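New floor opens at Hemham hall

The main room at the Illthorpe Street hall in Hemham is open again with a new floor, the first full replacement since the building was extended. Classes and clubs that had been meeting elsewhere started moving back on Monday.

The work took nine weeks, two more than planned. The old floor had been patched several times, and crews found damp under the section nearest the kitchen once it came up. That part of the base had to be dried out and leveled before anything new could go down. The rest of the room needed only light repairs.

The replacement is pale, a big change from the dark brown that regular users will remember. People who use the hall were shown three colors in the spring and asked to pick one. The lightest got the most votes, with 254 people filling out the form at the front desk or online. Several wrote that the old room felt gloomy on winter afternoons, even with all the lights on.

Tapia Flooring, which has a shop on the east side of town, did the installation. The company also replaced the baseboards and the metal strips at the doorways, which had lifted in places and were a common cause of complaints. The strip at the side entrance now sits flush, so strollers and wheelchairs can get over it without a bump.

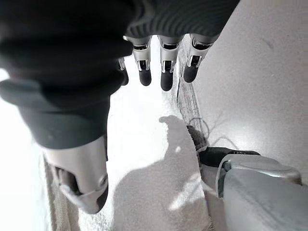
The pale floor surface at the Illthorpe Street hall.

The lines for badminton have not been painted yet. They are due to be marked in November, and until then players are being offered time at the Lornano Road gym at the same hourly price. Dance, yoga and the toddler group can use the room as normal.

A few rules have changed. Outdoor shoes are still allowed for meetings and parties, but not for sports sessions. Tables and chairs must be carried, and the old folding tables with bare metal feet have been taken out of use. New ones with rubber feet are in the storage closet to the left of the stage. Anyone who rents the hall is asked to wipe up spills right away with the mop and bucket kept in the kitchen. Bleach and wax polish should not be used.

Rental prices will stay the same through the end of the year. Groups that lost their regular time during the closure have until the end of the month to claim it back before it is offered to others on the waiting list.

The smaller room upstairs was not part of the project and keeps its carpet. The hall office is open from 9 a.m. on weekdays for bookings and questions about the new rules.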